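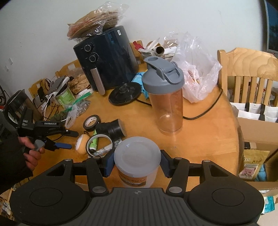 Lidded tub between the fingertips, Sunday, on the most crowded table I know.

I have been following household robots for years, and I still get a silly amount of joy out of watching a pair of gripper fingers close on something from a kitchen. Can a machine clear a table yet? I've been asking that question on this blog since my second post, and my answer keeps sliding from "no" toward "well, sort of, if you pick the table."

Mine would not be the table you'd pick. Look at what's on it: an air fryer with a plastic bag lying on top, a shaker bottle, a pitcher, black tape, cables everywhere. A person clears that without thinking. You grab the tub by its sides, you hook the shaker by its loop, you sort of scoop the cables and deal with them later (or never). Every one of those is a different grip, and you switch between them in less time than it takes to say so.

The tub is the friendly one. It's round, it has a lid, and it gives two fingers something to come at from opposite sides. If you wanted to teach a machine one thing on that table, you'd start there. The plastic bags are where I'd expect the trouble. A clear bag has no real shape, it shines in odd places, and it moves the second you touch it. My friend Gebhard Frei calls bags "the final exam" and I've come around to his view.

Gebhard and I have been keeping a chore list since May. We write down every small handling job that comes up at home, down to things like "turn jar so label faces out." We're at 594 entries! I went through the whole thing last week and marked the ones I'd trust to a machine with two fingers and decent eyesight, and I got 43. Then I crossed out everything where a mistake would mean a mop, and that left 21. Moving a closed tub from the table to a shelf made the cut. Moving an open one did not.

Twenty-one out of 594 sounds awful, I know. But I remember when I would have put down zero, and some of those jobs are ones I do five or six times a day. I would happily give up carrying closed containers for the rest of my life.

The other thing I keep coming back to is the cord. There's an appliance base on that table with its power cord running behind the shaker bottle and out the other side. Say the job is "put the base away." You have to notice that the cord belongs to it, follow it past the bottle, and either move the bottle first or lift the cord clear. We do that half asleep. For a machine it's a small plan with an order to it — and the order changes every time somebody sets the bottle down in a different spot. I find that fascinating, and I think it's a better test than folding a towel on a bare surface.

Shop-floor work is a different story, and I'll get to it in its own post. Parts come in trays, the trays come in the same place, and no one leaves their groceries on the line. Gebhard used to pack boxes at Castillo and he has opinions, most of them about tape.

If you have a chore you'd like added to the list, leave it in the comments. Please be specific. "Clean the kitchen" is already in there, and it's going to have to be split into a great many smaller ones.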